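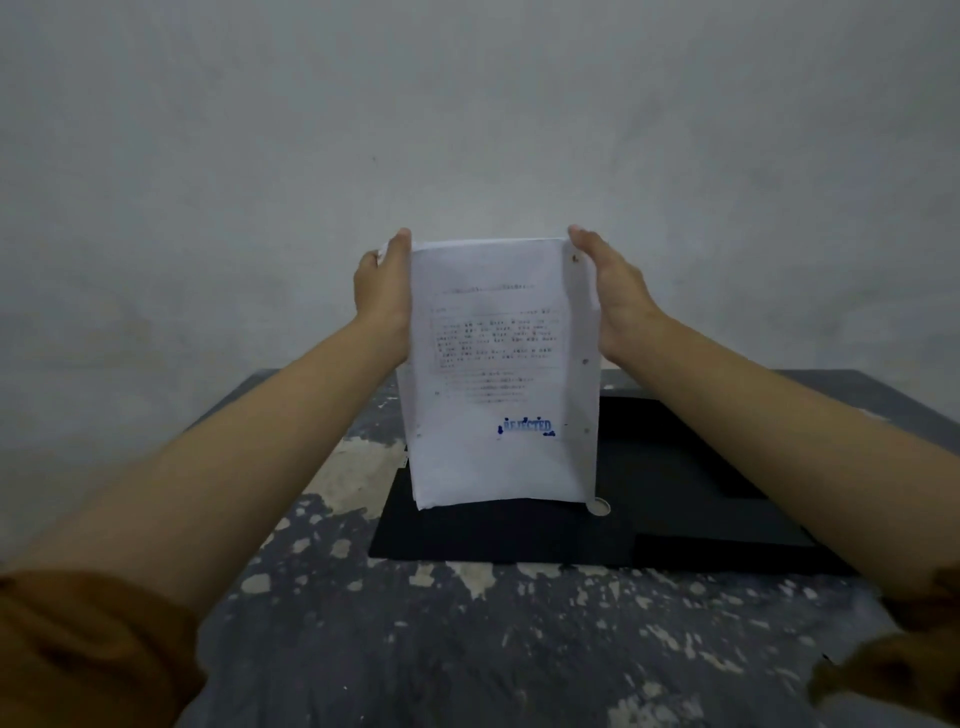 Skillon Drawing Paper, White, 80 g

Product group: Paper and pads
Sold by: Bustamante, school and office supplies
Pack: 600 loose sheets, A4
Delivery: from our warehouse, Monday to Friday

Skillon is a smooth white paper for pencil, ballpoint, wax crayon and colored pencil. We have it in our catalog for many years and it is still the paper that schools order again most often. The surface has a very light tooth, so the pencil holds well, but a soft eraser does not lift the fibers if you work without too much pressure.

The weight is 80 grams per square meter. With this weight the paper passes without problem through most copy machines, and teachers like that they can print a border or some guide lines first and give the same sheet to the children for drawing. For watercolor it is too thin. The sheet will make waves and the color goes through to the other side. For wet techniques please look at our Belex pads, which are heavier and glued on one side.

Felt pens are possible. With the thick ones we recommend to put a second sheet under the first, especially on light tables.

Technical details

Weight: 80 g per square meter
Format: A4, cut on four sides
Color: white, without optical brightener
Surface: smooth, the same on both sides
Punching: none
Packing: 2 inner packs wrapped in paper, in a cardboard box

How to store it

Keep the box closed and flat, in a dry room. Paper which stands on its edge takes a curve after a few weeks and then the copy machine will jam. If the room was cold, leave the pack closed overnight before you open it. Opened packs can go back in the box with the wrapper folded over the top sheet.

Ordering

The smallest order is one box. From 3 boxes the delivery is free of charge inside the country. Schools can pay by invoice; please write the order number of the school in the field for comments, otherwise the invoice goes to the person who made the order and this gives a lot of letters back and forth.

Orders that arrive before noon on Thursday are normally sent in the same week. In February we make the inventory and the delivery can take some days more.

Samples

We send a small sample pack of Skillon and Belex to schools and workshops. Write to Aitana Carretero in the sales office and tell her which technique you want to use. For questions about copy machines and paper jams, Timo Strobel is the right contact.

Customer comments

"We use it for the drawing class and also for the notices in the entrance. Good price for the quality. The box could have better handles." Leandro Garrido

"The white is a little warmer than the paper we had before. For pencil I prefer it, for printed photos I don't." Anselmo Goicoechea

Related products

Belex watercolor pad, A4 and A3
Fornunska colored pencils, in metal box
Skillon drawing paper, cream, A4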